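We use cookies to remember your settings. By continuing to read you accept this. Manage cookies

Workshop tips: setting up a bench for two-arm sorting trials

These notes come from a series of runs at Stetix in which a two-arm bench learned to pick up wrapped candy and put it into containers. The trained policy matters less to most readers than the bench, so the tips deal with layout, lighting, cables and record keeping. Kamil Štěpánek built the bench and Nima Asadi ran the trials.

Use a matte black top. Shiny laminate gives bright spots under ceiling lights, and the camera reads a bright spot as an object edge. If all you have is a glossy board, cover it with a thin rubber mat and tape the mat down on the underside.

Fix the arms before you fix anything else. Clamp each base, run the arm through its full reach, then tighten the clamps again. A base that shifts by the width of a pencil line will spoil every grasp recorded before the shift.

Leave slack in the cables at the shoulder. Tie them at the base and at the first joint only. A tie at the elbow looks neat and pulls the connector out within a week.
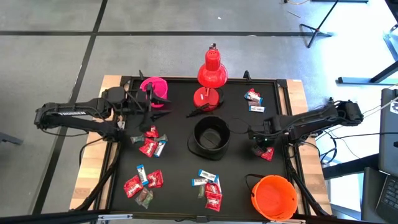 Scatter the items by hand and do it differently each time. In the first set, Asadi laid the candy out in rows, and the policy learned the rows. Accuracy fell as soon as a bag was tipped out in a heap. The second set mixed loose pieces with small piles, and 398 of its episodes started with at least two wrappers touching.

Include clear wrappers from the start. Foil and printed paper are easy to find against black. Clear film is hard, and the first policy skipped it more often than any other kind. Adding more clear pieces to the training set helped more than adding a second light did.

Put things on the bench that are not part of the job. Household objects work well: bowls, pails, a lamp. A policy trained on a bare bench reached for the first strange object it met. Change the objects every 22 episodes and write down which ones were used.

Keep containers in more than one place. Gebremedhin Tefera compared a fixed bucket with one moved between runs. With the fixed bucket, training was faster and placement was cleaner, but the arm kept dropping candy at the old spot after the bucket had been moved a hand's width. The moved bucket took longer to learn and held up in every later test.

Slow the operator down. Fast demonstrations contain small corrections that the model copies as a shake. Close the fingers, wait one beat, lift.

Throw out stale candy. Chocolate softens in August, the wrapper slides over the bar, and the grip force you measured in spring no longer applies. Wooden blocks of the same size are a fair stand-in for arm checks but a poor one for training.

Log failures in the same file as successes. The full set came to 3,117 episodes. We first trained on 1,000 clean ones, then on the same number with recovered drops mixed in. The second policy tried again after a missed grasp — the first moved on to the container with nothing in its fingers.

Wipe the finger pads with a damp cloth at the end of the day and let them dry open.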